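Notebook entry, Examinations Office systems room
07/03/2022
Entered by: Jolien Willems
Copied to: Costel Chiriac

Subject: Test release of the summer examination timetable, second build

1. Purpose
The purpose of the work recorded below was to establish whether the timetable produced by Plulus may be released to candidates in its present state. The first build was withdrawn before release on account of faults in the part-time papers. The second build was loaded this morning and checked against the course lists held by the Registry.

2. Material used
Course lists for the undergraduate years, as closed by the Registry at the end of the enrolment period. Room list for the Mornutgate building and for the Pastby annexe. Candidate file of 1,102 records, covering first-year and second-year arts and commerce only. The science candidates were left out, their practical dates being still under discussion with the departments.

3. Procedure
The candidate file was loaded first and the room list second. On the first build the order had been reversed, and Mr Chiriac is of the opinion that this contributed to the missing room entries. The timetable was then generated with the rest period between papers set to one clear session. Each clash reported by the system was opened and read in full. The printed version was compared with the screen version for the commerce papers.

4. Results
All records in the candidate file were accepted. No candidate was given two papers in the same session. Two candidates were placed in the Pastby annexe for a morning paper and at Mornutgate for the afternoon paper of the same date. The system does not treat this as a clash. It is allowed under the regulations, but the office has in past years avoided it, and I have asked that both be moved to Mornutgate for the whole day.

The large hall at Mornutgate is entered in the room list with 400 places. The hall plan supplied by Hendriks, who provide the desks, shows a lower figure once the centre aisle is widened. The plan must be taken as correct until the hall has been measured again. The second-year commerce paper will need an overflow room if the lower figure stands. I have provisionally reserved the lecture room on the ground floor.

The printed version carries the old heading on its second sheet, with last year's session named in it. The fault lies in the template and does not affect the dates. Mr Chiriac has corrected the template and will produce a fresh print.

Paper codes ending in a letter are sorted after all other codes. Candidates looking for a resit paper may therefore search in the wrong place on the list. No change can be made to the sorting before release, and a line of guidance should be placed at the top of the page. 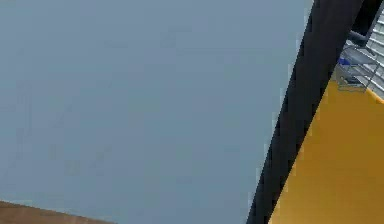
Fig. 1. Simulated view: blue-grey surface with black diagonal band.

5. Load on the public page
The timetable page was tested with 3,000 requests sent in close order. The page remained available throughout. The download of the full timetable was slower than the download of a single course sheet, as was expected from its size. It is recommended that the course sheets be listed first and the full timetable last.

6. Matters outstanding
Measurement of the large hall, to be arranged with the building office.
Confirmation of the practical dates for science candidates.
Wording of the notice on admit cards. The present draft tells candidates to bring the card but does not say what is to be done if it has been lost. J.W. to redraft.
Resit papers falling in September are not part of this build and should not be shown on the public page. At present the heading for them appears with no entries beneath it. C.C. to remove.

7. Decision
The second build is not to be released today. A third build is to be made when the hall figure is settled, using the same loading order as above. The candidate file need not be drawn again unless the Registry reports a change of enrolment. Colleagues who receive enquiries by telephone are asked to say that the dates will be published on the timetable page and to give no dates themselves, including dates which appear in this build.

Signed: J. Willems
Read and agreed: C. Chiriac, with the remark that the sorting of paper codes should be raised with Plulus again before the winter session.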